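I spent nine years on the packing line at Lendis before they moved me upstairs to scheduling, so I have opinions about robots, and my old coworkers will tell you I had opinions before that too. The one I want to argue for today is pretty narrow. When a company brings in automation, the people whose hands used to do the job should be the ones who teach it, and they should get paid extra for the teaching.

We had the opposite at first. Management hired Petrauskas to set up a cell for our sample kits (a cup, a liner, a felt pad, a little booklet, 3000 kits a month when things are busy), and for weeks the people on the line heard nothing except that somebody was "looking at efficiencies." You can imagine the break room. Fulgencio Tapia had built those kits longer than anyone and found out from a parking notice that a contractor was coming. I still think that was rude, and it cost the company more goodwill than any machine could have.

Then a new plant manager, Ghislain Beaudoin, came over from the Notberg site in March and asked for three people from the line to work in the robot room half of each shift. Fulgencio went in grumbling. He came out with a list! Go for the cup slowly, watch the rim, don't squeeze a thin wall the way you'd squeeze a box. He'd been doing all that for years without writing down a word of it, and now it was being treated as knowledge, with a pay code.

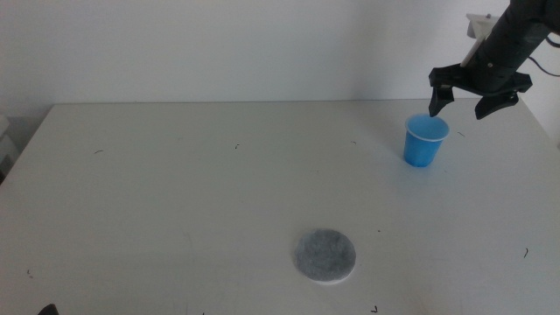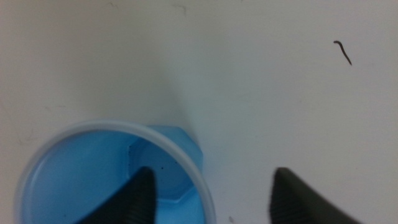 The blue cup and the open gripper, from the side of the table and from the wrist.

It's a small job, when you look at it like that. One cup! But a small job done all day is somebody's shoulder and somebody's wrist, and I had mine in a brace for most of one winter. I don't miss it. I get a bit impatient with people who have never packed a kit telling me how meaningful it was. The meaningful part was the talking, and knowing who was good at what, and getting to fix things when they went wrong.

That's the part I worry about. A robot cell is quiet company. If you take four people who stood shoulder to shoulder and leave one of them watching a screen, you've given that person an easier job and a lonelier one, and I don't see that on anybody's spreadsheet. At Jevness, where my sister works, they put the screens together in one corner so the operators sit near each other. It cost them 187 dollars in cable. I keep bringing it up at meetings.

So yes, I'm for the robots — mostly. I'd just like the training hours to stay on the payroll after the contractors leave, and I'd like the next Fulgencio to hear about it from his boss, in person, before the parking notice goes up.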